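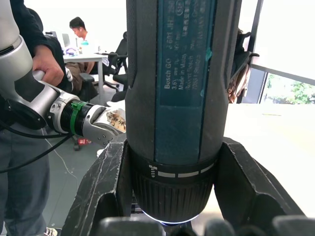 # Utevard bit set, 30 pieces

We put off stocking a bit set for a long time. Most of them are padded out with sizes you'll never touch, and the three you do use are worn smooth by the end of a flat-pack wardrobe. The Utevard is better than that, though not by as much as the leaflet would like you to think.

**What you get**

- 30 bits, 25 mm long, standard quarter-inch hex
- a magnetic holder
- a hard case with a hinged lid

The leaflet says "professional grade". Those words have no fixed meaning and you should ignore them wherever you see them. The same goes for the gold colour on 12 of the bits. The maker says the coating makes them last longer. We drove screws into the same length of pine with coated and plain bits, swapping over as we went, and couldn't tell the tips apart afterwards. Perhaps in steel you would.

**What we liked**

The PH2 and PZ2 are cut properly. They sit down into the screw and stay there, and cheap sets often get this wrong. You also get 2 of each, sensible given that they'll be the first to go. Sizes are stamped on the side of the bit and can be read without a torch.

**What we didn't**

The case. The lid catch is thin, and on our shop copy it had gone slack by June. The bits are held by friction alone, so if the lid comes open in a bag you will be picking them out of the lining.

The magnet in the holder is weak. It keeps hold of the bit well enough but won't carry a long screw held sideways. The Ritberg holder we sell separately is stronger, and costs nearly half as much as this whole set, so think about how often you work at arm's length.

There are also several tamper-proof bits. If you don't know what they're for, you don't need them.

**Will it fit my driver?**

It fits anything with a quarter-inch hex socket. It is not rated for impact drivers, whatever you may read in reviews elsewhere. People do use them that way and then send us the pieces. We don't refund those.

**Compared with the others**

The Pinheiro set is cheaper and we stopped selling it after too many rounded tips came back. The Greseck is dearer, has fewer bits and a much better case. For a kitchen drawer, buy this one. For daily work, buy the Greseck, or just buy loose PZ2s by the packet.

**Returns:** 30 days, unused, in the case.

*Page last checked November 2022. Prices are on the shelf list.*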